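Gerrit Modise
@gerritmodise

A thread on how I agreed to help the Grustcombe robotics club for one semester and ended up knowing far too much about sleeves. 1/

Background: the club does a project every year. Last year it was a maze. The year before it was a different maze. This year the students voted, and the winner was folding laundry. I voted for a maze. 2/

The argument for laundry was that everybody has some. The argument against was that people with actual funding have been at it for a long time and their shirts still come out looking like mine. The club heard both sides and went with laundry. 3/

So: we use a hand-held gripper. A student squeezes it, folds the thing, the gripper's camera records it, and later a policy gets trained on all those recordings. Which means that for now the robot part of robotics club is teenagers doing chores. Their parents are thrilled. 4/

Goal for the semester was 1,119 usable folds. Do not ask where that number came from. Nuttall wrote it on the whiteboard during the first meeting and then it was load-bearing. 5/

First lesson: a good fold and a usable fold are different animals. You can do a gorgeous fold and have moved so fast that the tracking gave up halfway. You can do a fold that looks like roadkill and the data is perfect. We have a lot of the second kind. 6/

Second lesson: students, when told to move slowly, move like they are defusing something. Then they get bored and move like they are late for the bus. The useful speed lives between those two and lasts four minutes per student. 7/

We started with dish towels. Dish towels are a joy. Four corners, no opinions. We got cocky and moved on to jackets in December. 8/

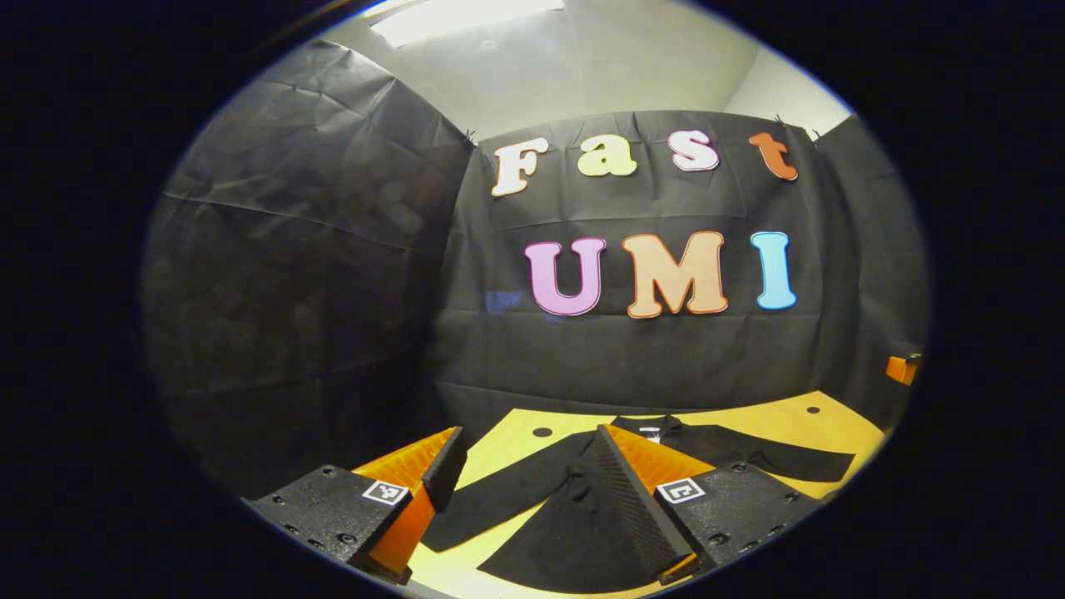
Black jacket, yellow table, sleeve already going its own way.

Yes, the booth has letters on the back wall. There was a long discussion about the letters. It was longer than the discussion about the training code, and better attended. 9/

A jacket, for those who have only ever thrown one on a chair, is a towel with two arms that want to leave. You fold the left sleeve in. You reach for the right sleeve. The left sleeve comes back out to see what you're doing. 10/

Soft fingers help. They bend around the cloth, so you can pinch a single layer if you come in low and flat. Come in steep and you get both layers and a bit of the table's dignity. Every student discovers this personally, having been told. 11/

My favorite moment so far: a kid named the pipeline Grorkex, because "it sounds like what the script does when it crashes." It does. It's now in the folder names and the poster, and I've said it out loud to the principal. 12/

Progress report: on jackets, our best session was 46 usable folds before snacks and 5 after. We have since moved snacks to the end. This is the only change I've made all semester that produced a clear result, and I intend to put it in the write-up. 13/

Nuttall wants a graph of it. Nuttall wants a graph of everything. There will be a graph. 14/

The first trained policy, on towels only, has been run on the club's arm. It approached the towel with real confidence, closed its fingers on the air right above it, and folded that. Very neat work. Crisp corners, I assume. 15/

Cause: somebody (me) entered the table height wrong. Fixed it, ran it again, and it folded a towel in half. The noise in that room! You'd think we had landed on something. 16/

Someone asked if it could do thirds. I said let's enjoy halves for a bit. 17/

If you run a club and want to try this, start with towels, check your table height twice, and write the session notes before everybody's ride shows up. Our early notes say things like "ok I think" and "blue one??" and we've had to throw those sessions out. 18/

We show at the Zultura student fair in the spring. The plan is one jacket, live, in front of people. I've asked for a backup plan and been handed a towel. 19/

Back to it. There are sleeves waiting. 20/20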